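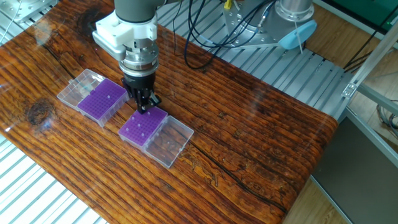
The purple tube rack and its storage box, with the lid open on the long table.

5/12/25

I'd never been to a party's policy open house before, and I only went to the one in Cleltside because my neighbor had a spare seat in her car. I'm so glad I did! The Andura Party had taken over the old assembly rooms for the afternoon to show off its draft manifesto, and anyone could walk in, member or not.

You get a sticker at the door and a copy of the draft (652 pages, and yes, they expect you to carry it), and then you're let loose among the tables. Each table is one chapter. Roads, clinics, schools, water, farm credit, and so on, with the people who wrote the chapter sitting behind it waiting to be argued with. I started at roads, as we all do in this district. The man there had a map of the Vatance bypass and was very sure it would be finished in one term. I asked where the money was coming from and he sent me to the finance table, and the finance table sent me back to roads. Hmm.

Schools was much better. They want class sizes capped at 30, and a teacher from Kouris got into a proper back-and-forth with them about where the extra classrooms would go. She'd brought her own notes. The woman behind the table wrote down most of what she said, and I hope it gets read by someone.

Then came the speeches. Golnar Najafi, who is running for the district seat, was given 15 minutes and took a good deal more, but she's easy to listen to. She said people in Cleltside have been promised the same clinic in every campaign she can remember, and that she would rather be asked about it every month than cheered for it once. That got the biggest clap of the day. She was less sure of herself on fuel prices. Someone near the back asked whether the subsidy would stay, and she talked about reviewing it, and he asked again, and she talked about reviewing it some more.

Lunch was rice and stew for 7 a plate and I went back for a second one. The line was long, but that's where I heard the best conversations! Two men who clearly vote for opposite sides were picking through the water chapter together and agreeing on nearly all of it.

A few tips if you're going to the next one, which is in Kouris in December. Get there early, while the writers are still fresh and chatty. Bring a bag for the draft. Write your question down before you reach the table, or you'll forget half of it like I did. And parking is on the school side, the front gate stays shut until the speeches are over.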